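Diane Bouchard has left three payments companies in her career, and she says this one threw the smallest party. There was a sheet cake. It had the wrong logo on it.

Bouchard ran the wallet business at Litum until January, when she handed back her laptop and went to Movside, a firm of 60 people that moves stablecoins between small exporters and their banks. "I went from a building with a sushi counter to a kitchen with one mug," she says. "It's a good mug." 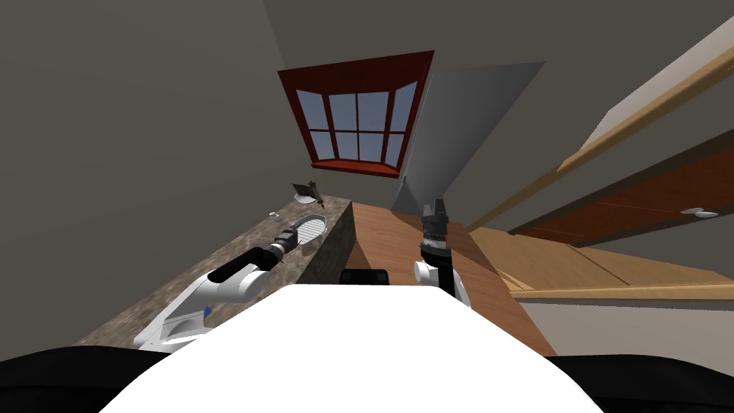

Her old team had 547 people in it by the end, and she admits she could not have named half of them. The wallet, Ginthorpe, was announced twice and launched once, in a single country, on a Friday evening. "You don't launch on a Friday if you want people to notice," she says.

Did she jump or was she pushed? Bouchard looks at the ceiling for a while. "I was given a great deal of room to think about my future," she says. "They even moved my desk."

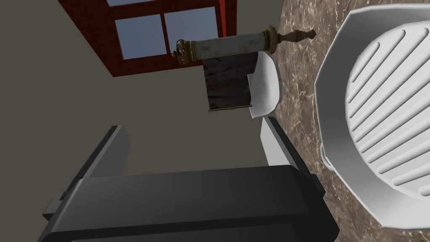
By Diane Bouchard's former lunch companion, Payments Editor

At Movside she is in charge of licensing, a job she describes as filling in the same form in different fonts. The company has 200 paying customers and wants a good many more before it raises money again. Its main rival, Buzatu, is cheaper and says so on every bus in town.

"They have buses," Bouchard says. "We have a very nice PDF."

She won't talk about the price of any coin, and she holds none herself. Her savings are in a bank account that pays next to nothing. "I've seen how the rest of it gets built," she says, and asks whether we're splitting the check.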